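Light wood table top keeps getting pale rings, what finish should I use?
Home Help Forum > Furniture and Floors

Posted by bemgate_renter
I bought a used table in August, light wood, for the back room of my place in Bemgate. The seller said it had been oiled but didn't know with what. Every glass leaves a pale ring, and the rings fade by the next morning but not all the way. I have 30 days before my sister moves in and takes over the room, so I would like to get it done by then. Do I need to strip it or can I put something over what is there? I own a sander but have never used it on furniture.
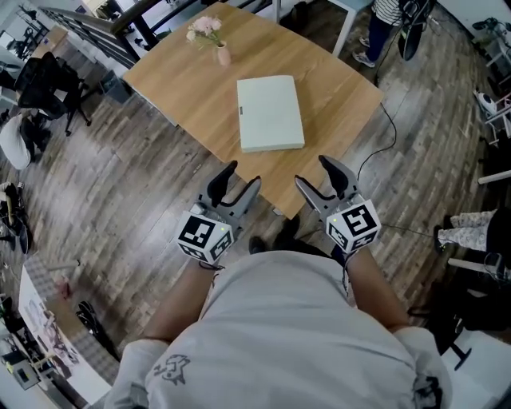

The light wood table top.

Posted by Gruredell
Don't strip it yet. Put a few drops of water in a spot near the edge and leave them for ten minutes. If the wood goes dark, there is very little finish left and you can sand lightly with 220 and oil again. If the water beads, you probably have old wax. Clean that off with mineral spirits first or nothing will stick.
I used Kema hard oil on mine. Two thin coats, a day apart, wipe off everything that hasn't soaked in. A small can was $29 and I still have nearly half of it. Lay the rags flat outside to dry, they can catch fire if you ball them up.

Posted by oldhouse621
Just use poly.

Posted by moynihan_st
Poly is fine but it is a pain to repair later. I agree with the water test. One thing to add, if your floor is also light wood, cover it before you start. Oil drips leave dark spots on bare boards and they don't come out without sanding. Ours was last done in 2000 and it shows every one.
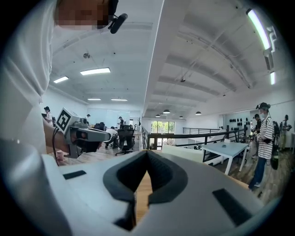
Light wood flooring, in the gap at the center.

I would also wait a week before putting anything heavy on the table.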